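### 3.2 The fruit and the tray

The second set of objects in our study is the fruit set. We chose fruit for the reason that nearly every person can name it without training, and that the names are of very different kinds. A pineapple is one object with one name. A bunch of grapes is also picked up as one object, but many people speak about it in the plural. We wanted both types in the same tray, so that the writers would have to decide how to refer to them next to each other.

All fruit is artificial. In the first pilot, in June, we worked with real fruit bought at the shop in Delness, and this gave us two problems. The bananas changed color during the week, and the writers of the last days used words like "old" and "brown" which the writers of the first days did not use. The grapes fell from the stem when the tray was moved. After the pilot, Morven Nisbet replaced the whole set with artificial pieces, and the pilot texts are not included in the results of Section 4.

The tray is dark and has raised edges. We compared it with a white tray of the same size, on which the pieces looked very clear but the writers mentioned the tray itself more than the content. With the dark tray this effect was smaller. The raised edges keep the small pieces together, and the larger ones may lie with a part over the rim. We allowed this, as people also do it at home when the bowl is too small for what they bought.

For the arrangement we followed only a few rules. The pineapple goes to the top end of the tray, with the crown to the left. The other pieces are put in by hand without a fixed plan, and they may touch or cover each other. A stricter grid was tried by Lejla Bošković, but the texts became lists, read from left to right and from top to bottom, and they told us little about which piece the writer noticed first. The tray is kept on the left part of the table. We did not try to place its edge parallel to the edge of the table, and its angle is therefore a little different from one session to another.

The tabletop is beige with an uneven, stone-like pattern. We considered a plain cloth, but it made folds at the corners and some pilot writers commented on the folds. The pattern of the table was mentioned seldom. The walls behind and beside the table are plain and pale.

Figure 2 gives the fruit tray in place on the table.

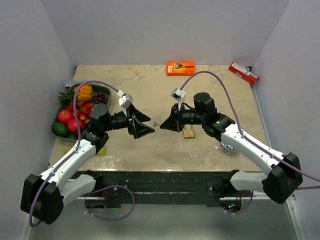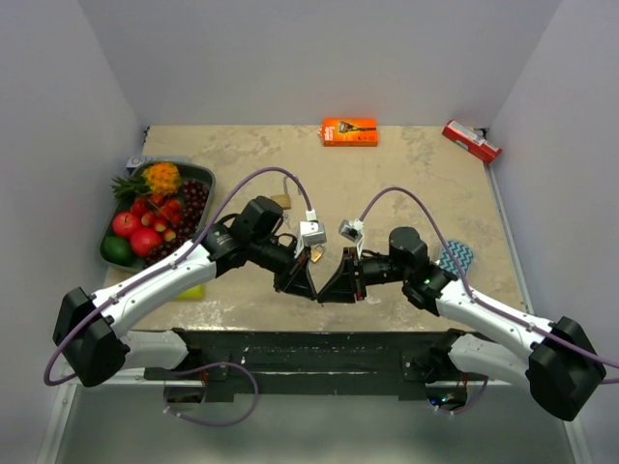 **Figure 2.** The fruit tray on the left part of the beige tabletop, with the pineapple at the top end and its crown to the left.

The writers received one view at a time and were asked to tell a friend, in their own words, what is in the tray. No word list was given and there was no limit of time. We collected 433 texts for the fruit set. Of these, 14 were removed, as they contained only one word or were written in a language that none of the coders can read.

Two coders, Halfdan Vestergaard and Asger Ásgeirsdóttir, marked in every text the first fruit that was mentioned, the name used for it, and any word for its position. Where they did not agree, they read the text again together and decided on one code. Most of the disagreement was about the small red pieces. A writer may call them "berries" in the first sentence and "the red ones" later, and it is not always clear whether the same pieces are meant. We decided to code a later phrase as the same pieces only if the writer used "the" or "these" and no new name was added between.

A more difficult question was the crown of the pineapple. Several writers treated it as a separate thing, for example as "leaves", and one placed it outside the tray while the fruit itself was inside. We coded the crown as a part of the pineapple in all cases, but kept the position words as they were written. The consequence of this choice for the words "in" and "over" is discussed in Section 4.3, where we also compare the fruit set with the kitchen set.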